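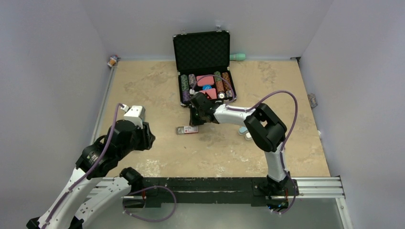
Moving the Front Desk Without Closing the Clinic

Home | Posts | Job Notes | Reading | Contact

I spent most of the past year on a small medical renovation, and I want to write down how it went while I still remember the order of things. The client was Gallenard, an outpatient therapy clinic on the ground floor of an older two-story building. They had 27 staff and they did not want to close. That one condition shaped the whole job more than anything on the drawings.

I work for Srour, the general contractor. My title was assistant superintendent, so I was on site every day and I did the daily logs. The architect's side was run by Noémie Vachon, who had done several clinics before this one. I had done none. My background is schools and one fire station.

What the job was

On paper it was simple. Move the front desk from the east side of the lobby to the west side, rebuild the waiting area, add two exam rooms where the old records storage had been, replace the ceiling and lights throughout, and put in a new air handler to serve all of it. New flooring everywhere except the therapy gym, which had been redone a few years earlier.

The owner wanted patients coming in through the same front door the entire time. So we split it into four phases. Records storage went first because no patients used it. Then the west side of the lobby, then the switch of the desk itself, then the east side and the corridor.

The records room

The records room was the easy part and it still ran late. The shelving was bolted to the slab with anchors that had been epoxied in, and whoever installed them meant for them to stay. We cut them flush and ground them down, which made dust, which meant the temporary wall had to be better than the one we had priced.

We started with plastic sheeting on spring poles. The clinic manager looked at it on the first morning and said no. She was right to. We replaced it with a framed wall, drywall on the clinic side, taped at the seams, with a door and a closer on our side. We ran a negative air machine out through a window opening with a filter on it. I checked the pressure gauge at the start of the shift and again after lunch, and wrote both readings on a sheet taped to the door.

If I were pricing this again I would carry framed walls for every phase from the start. We reused the studs three times and the drywall not at all.

Above the ceiling

This is where the schedule went. The existing drawings showed a main duct running straight down the corridor. It did run down the corridor, but it dropped nine inches at the midpoint to get under a steel beam that wasn't on the drawings. The new lights were recessed and needed that nine inches.

I opened up four ceiling tiles along the corridor before we bid and looked in with a flashlight. None of the four was at the beam. I think about that a fair amount.

Noémie came out the same afternoon. We stood on two ladders and passed a tape back and forth, and she sketched a fix on the back of a delivery ticket: shallower surface lights for the stretch under the beam, and a soffit on one side to make the change look intended. It took 11 working days to get the substitute fixtures approved and another stretch to get them delivered. The soffit looks fine. Patients would never guess.

We also found a live water line that was supposed to have been abandoned. The plumber found it with his hand, thankfully, and not with a saw. After that we traced every pipe before touching it and marked it with colored tape, red for live and white for dead. It cost us a day and a half per phase and I didn't hear anybody complain.

Noise

The therapists needed to hear their patients, and a couple of the rooms were used for hearing and speech work. We agreed on loud hours: 6:00 to 8:30 in the morning, before the first appointments, and after 5:00 in the evening. Anything with a hammer drill, a chop saw or a powder-actuated tool had to fit in there.

It worked most of the time. The problem was that the trades didn't all read the same notice. The flooring crew showed up in phase two with a ride-on scraper and started it at ten in the morning. I got to them in under a minute and it was still too long. From then on I met every new crew at the truck and went over the hours in person before they unloaded.

Starting at six also meant paying for it. Early and late hours are premium hours for some of the subs, and we had only carried part of that cost. We absorbed the rest.

Moving the desk

The desk move was the part everyone worried about. There were 64 data and phone drops in the building and a surprising share of them ended up at the front counter. Check-in, scheduling, the card reader, the door release, the panic button and the fax machine, which they do still use.

The low-voltage sub was Clultach. They pulled all the new cable to the west side during phase two and tested it before the new counter was even set. We then had both desks working at once for a week. The staff sat at the new one for an hour at the end of each day and tried everything. They found three problems, two small and one not. The door release had been wired to the wrong door, so the button at the new desk opened the supply closet.

We made the switch over one night. Clultach cut over at 6:30 in the evening, we took down the temporary wall at 8:00, the cleaners came through at 11:00, and I went home a little after 1:00. The clinic opened at its usual time. One monitor was missing its power cord and someone borrowed one from the break room.

The overlap week was Noémie's idea. It wasn't in our schedule and I argued against it because it held up demolition on the east side. I was wrong about that.

The floor

The flooring was a sheet product with welded seams, because the clinic wanted something they could mop hard. The manufacturer wants the slab below a certain moisture level. Ours was fine in the middle and high along the west wall, where the old planter beds had been on the outside of the building for years.

We had three choices. Wait, put down a moisture barrier, or change the product along that wall. We put down the barrier, a two-part coating from Sendivum that goes on with a squeegee and a roller. It smells while it cures, so it had to go down at the end of a week with the air machine running. The installer needed two rounds of it to get an even coat.

The seams came out well. There's one by the new exam room door that I would have placed differently, but it's welded tight and the clinic hasn't mentioned it.

Inspections

The city wanted a partial sign-off at the end of each phase before patients could use the space. That makes sense, but it means you aren't doing one final inspection, you're doing four, and each one has fire alarm, electrical, mechanical and building. We failed one, the fire alarm in phase three. A strobe in the new waiting area was mounted too low by two inches. The patch where it used to be is behind a bulletin board now.

My advice is to call the inspector early and walk the phasing plan with them. Ours told us up front what he would accept for temporary exit signs and it saved us buying the wrong ones.

Numbers, for those who like them

The punch list had 44 items when we handed over. The longest-lasting was a cabinet door that had come in with the wrong hinge side, and the replacement came in with the same wrong hinge side. The contract allowed 40 weeks. We used all of them plus three, and the owner gave us two of those back for the beam.

We finished in September. The clinic put out a tray of sandwiches for the crews on the last afternoon, and the drywallers, who had been done for a month, came back for it.

I'm on a dental office next. It's an empty shell with no patients in it, and the ceiling is already open.

Comments (4)

pkowal_hvac
Same story with a duct on a bank job I did. Straight line on the drawings, big dip in real life. I scan or open every bay now if the owner will let me. Did the new air handler fit where they drew it?

Author reply
It did, but we had to take the door frame out to get it in the room. Should have put that in the post.

Denise
I work the front desk at a practice that's planning a remodel and I'm sending this to our manager. The week with both desks sounds like a great idea, nobody has brought that up in our meetings at all!

tilt_up_tom
How did you handle deliveries with patients using the front door? We always end up fighting over the parking lot.

Older Posts | Newer Posts | Back to Top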